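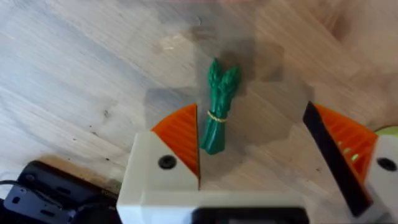 Wrist view, April, 4:10 pm. Toy asparagus on the table, fingers open.

Play food again today, and I'm having way too much fun with it! The goal at Joltville is still clearing up after dinner, but we start with vegetables that don't bruise. The asparagus is a great one: bumpy tips, stalks bundled together, and that thin yellow band right where you'd want to grab.

Score so far is 24 good picks out of 42 tries (Begoña Robles wants more than 300 before we talk about real groceries, fair enough). Most misses came when the bundle lay at a slant and one finger got there first and pushed it. Beddoe, our planner, closes both sides at the same speed, so that's the next thing to fiddle with.

Can it do a kitchen yet? No. Can it put away a toy vegetable? More often than last month!

To do: slower close, 10 tries per angle, ask Begoña for the carrot.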